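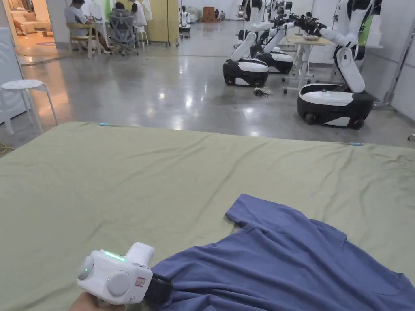 A blue T-shirt on the green sheet, pinched at one side by the hand-held gripper.

Urard Hand-Held Gripper, with the Ljungberg folding method

Sold by Jurndale. Reviewed and annotated by Ingegerd Sjöberg, who buys equipment for a small manipulation lab and was asked by Jurndale to write the long version of this page. They agreed to leave the doubts in.

What you are buying

One hand-held gripper with a black jaw, a charging dock, a green work sheet, and a license for Import, the software that turns your recordings into training episodes. The Ljungberg method is the written protocol that comes with it. You fold shirts by hand with the gripper, Import cleans up the motion, and a policy trained on the result runs on an arm fitted with a matching jaw. No arm is included. People have ordered this expecting one.

The claim

The method note says that 1000 hand-held demonstrations on T-shirts get you to the same folding success as a teleoperated set of the same size, at a fraction of the operator hours. I believe the part about hours. Anyone who has tried to get a sleeve flat through a teleoperation rig will believe it too. The part about equal success I would hold at arm's length.

The comparison was run on 216 test folds, split across 17 shirts. That sounds like plenty until you look at how the shirts were chosen. All were short-sleeved, all were plain, and most of them were also in the training set. The note calls these "familiar garments." For the shirts the policy had never met there were only 7, and the table for those sits in the appendix with no error bars. I asked for the raw trial log and got a spreadsheet with the starting poses missing.

Starting pose matters more than anything else in this kind of work. A shirt laid out loosely with the sleeves findable is one problem. A shirt balled up from a dryer is a different problem, and the note does not say how many trials began that way. My guess is few.

What held up when we tried it

Recording is quick. A new person was producing usable episodes before lunch on their first morning, and the grip on thin cotton was good enough that we stopped thinking about it. Import rejected more than I expected, mainly fast wrist turns, but what it kept was clean. The indicator lights are bright enough to check at a glance while you work.

We also liked that the unit goes where the laundry is. We took it to a spare bedroom and recorded there for an afternoon. Whether data from a bedroom helps a policy that will run on a bench is an open question. The note assumes it does – I have not seen the ablation.

What did not

Our policy picked up shirts well and folded them badly. It would take a side seam, lift, and set it down a hand's width short, over and over. More demonstrations improved the pickup and left the fold about where it was. Ljungberg's reply was that our people folded in too many different styles, and that one person should record the whole set. That may be right. It also means the result depends on one careful pair of hands, and the note should say so on its first page.

Long sleeves failed outright. Buttons were not attempted.

Who it suits

Labs that already have an arm and want cloth data cheaply. Teaching groups would get good use out of it as well. If you need a working laundry cell by June, look elsewhere, and be wary of anyone who says they have one.

In the box

Gripper
Charging dock
Green work sheet
Import license, single seat
Ljungberg method note, printed

Not in the box

Robot arm
Matching arm-side jaw (ordered separately, check your flange first)
Test garments

Ordering

Jurndale ships the gripper assembled. Extra Import seats can be added to the same order. Ask for the full trial log when you write to them – if enough of us do, the starting poses may turn up.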